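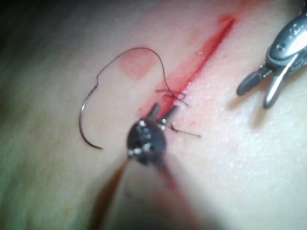

A curved needle beside a narrow incision.

Stitch count row ends in a draw at Rovberg

The long-running argument over who pays for needles at Rovberg General has been settled, in the sense that everyone is now equally annoyed.

From September, the hospital's surgical stores will buy sutures from a single supplier, Makent, after nine years of letting each department order whatever it fancied. An internal review found that this generous approach had left the hospital with 311 separate product lines. The new catalogue has 75.

Surgeons were invited to say which they could live without. The first round of consultation trimmed the list to 310.

"It was a start," said Greer Dalgleish, who runs the stores and has the patience of a person paid by the month. "The one they gave up had been discontinued by the maker."

A second round went better, helped by a rule that anyone defending a product had to have opened a box of it in the past two years. Several drawers were found to hold stock from Stuvell, a firm that stopped making sutures before some of the junior doctors had left school. All of it was out of date and has been thrown away, over one written objection.

Savings are put at roughly 49 thousand a year, which the hospital says will go towards theatre staffing. The staff have asked for that in writing.

Eye surgery has kept its own supplier for now, having argued that its needles are too small to share. Dalgleish will look at gloves next. The first meeting has been moved twice to find a larger room.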